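November 7, 2018
Gripper build, shared shop, back bench

Picked up where the October entry stopped. The old fingers were flexing at the root, so both have been redrawn with a thicker body and reprinted. Same hole pattern as before so they still bolt to the Lurine linkage without new brackets. Left and right are separate files now. Mirroring one in the slicer is how we ended up with a wrong-handed part last time, and I would like to stop doing that.

Print notes. Dark filament, the end of the Fernilora spool. Flat on the bed, inner face up the side, no supports. The first left finger lifted at one corner and went in the scrap bin. Second one held after I cleaned the plate and slowed the first layer. Right one came out fine on the first go. Holes were all tight. Ran a drill through by hand, turning it with fingers only, because the power drill melts the wall and then the screw wanders.

Assembly. Pivot screws go in from below, washer on both sides, nut just snug. If the nut is pulled down hard the finger binds in the last bit of travel and the servo buzzes. Backed each one off until the finger would drop under its own weight, then a dab of thread lock. Left pivot still has a little side play. I put in a second washer and took it out again because it rubbed on the link.

Zeroed the servo before putting the horn on. Writing this down because I forgot it in October and had to strip the whole thing back.

Travel limits, set from the Wukau board:

closed: 2 counts short of the stop
open: 1,569

Past the open value the link goes over center and will not come back without help. The limit is in the config file as well as in the sketch, and the config file wins. If you change one, change the other.

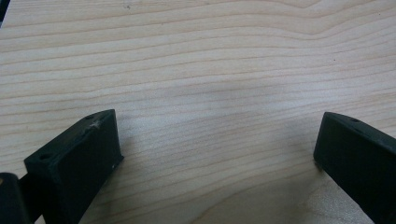 Ran open and close from the keyboard for a while with nothing in the jaw, just listening. The noise in the left side is the link touching its washer. It goes away with the handle tilted and comes back level. I filed the end of the link a little and it is better but still there. The servo horn is not slipping, I marked it with a paint pen and the mark stays lined up.

Then tried picking things up. A pine offcut, fine. A marker, fine if it is lying across the jaw, bad if it is lying along it. A steel washer, no. The inner faces are too smooth for anything thin and the tips do not meet squarely, so a thin part gets pushed along the bench and never comes up. Bicycle tube glued to the inner faces would probably fix the grip but does nothing for the tips. I would sooner sort out the tips first and then glue.

Tried 3 sheets of card folded over as a shim behind the right finger. Tips met better. So the angle on the right is off, and it is the bracket, not the print. The bracket is from the Paulauskas kit and has been bent at least once that I know of. I will make a new one from flat bar.

Power: ran from the bench supply all evening. Have not tried the battery. The connector on the battery lead is still the old type and needs changing first.

To do
- new right bracket, flat bar, drill to match the old one
- take a bit more off the left link or find a thinner washer
- rubber on inner faces once the tips meet
- change battery connector
- strain relief on the servo lead, it is pulling at the board end
- order filament, not enough left to reprint either finger

Spare pivot screws are in the small drawer with the servo horns. Please leave the paint mark on the horn alone until the bracket has been swapped. Config is saved on the shop laptop in the gripper folder, and the old one is next to it with "old" on the end of the name.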